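Part-Time Strength and Conditioning Coach, Breltar Athletic Club

Posted May 31, 2020
Location: Closance
Start date: July
Hours: part-time, early mornings and evenings

Breltar Athletic Club is hiring a part-time coach for its group strength classes. The job is on the floor, coaching members in person. There is no sales quota and no front desk shift attached to it.

About the club

We train out of a converted print shop on Pascual Street. The main room has racks along the back wall, platforms down the center and a strip of turf by the roll-up door. Rowers and bikes are in the side room. We have 80 members. Most of them work full time and come in before or after their jobs. A few compete in local lifting meets, and we also have a group of older adults who started with us for balance and general strength and now deadlift along with everybody else.

Classes run 60 minutes. A typical class is a warm-up, one main lift, and a shorter piece of conditioning. Programming is written by the head coach and sent out the week before, so you will not be asked to write your own from scratch. You will be expected to read it ahead of time and to know how you would change it for a member with a sore shoulder or someone in their first month.

What you will do

Coach the 5:30 a.m. class and two evening classes, on a schedule set month by month.
Teach the squat, press, deadlift and clean to people who have never done them.
Take new members through the Clirnus intro course, which is 3 sessions, one on one.
Log attendance and any injuries or modifications after each class.
Wipe down bars and benches between classes and put the room back in order.
Open or close the building when you have the first or last class.
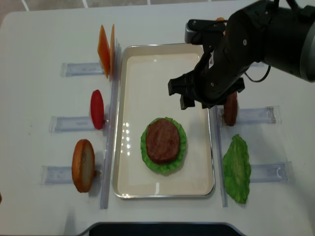 Coaches also help with the twice-yearly in-house meet. It takes up a full Saturday's worth of work, and you are paid your class rate for every hour you are there. Weigh-ins, judging and loading are rotated among the staff.

What we need from you

A current coaching or personal training certification from an accredited body.
Current CPR and AED certification, or a willingness to get it before your first class.
At least one year of experience coaching groups. Coaching a school team or a rec league counts.
The ability to demonstrate the basic lifts and to load and move plates for a full class.
Being on time. The early class is waiting outside the door if you are late.

It helps if you have worked with beginners or older adults, or if you speak a second language. You do not need to be a competitive lifter, and we will not ask for your numbers.

Pay and benefits

Class coaching and intro sessions are paid by the hour, at a rate that depends on experience. We will tell you the rate on the first phone call. Pay goes out every two weeks. Coaches get a free membership, which includes one other person in the household. After six months you can apply for up to $2,000 toward courses, seminars or a new certification. You do not have to pay it back if you leave.

Health and cleaning rules

Class sizes are limited for now and members stay in marked stations. Each member keeps the same bar and plates for the whole class. Coaches wear a mask while coaching and give cues by voice, with no hands-on correction. Doors stay open when the weather allows. These rules may change before the start date, and new staff will get the current version in writing.

How to apply

Send a resume and a short note to the hiring address on our contact page, with "Coach" in the subject line. In the note, tell us which hours you can work and describe a member or athlete you helped learn a lift they were having trouble with. One page is plenty. Please do not send video.

If it looks like a fit, we will set up a phone call and then ask you to coach a short trial class with members of our staff. The trial is paid. We check two references before making an offer.

We will answer every application, including the ones we turn down. The listing will come off this page when the job is filled.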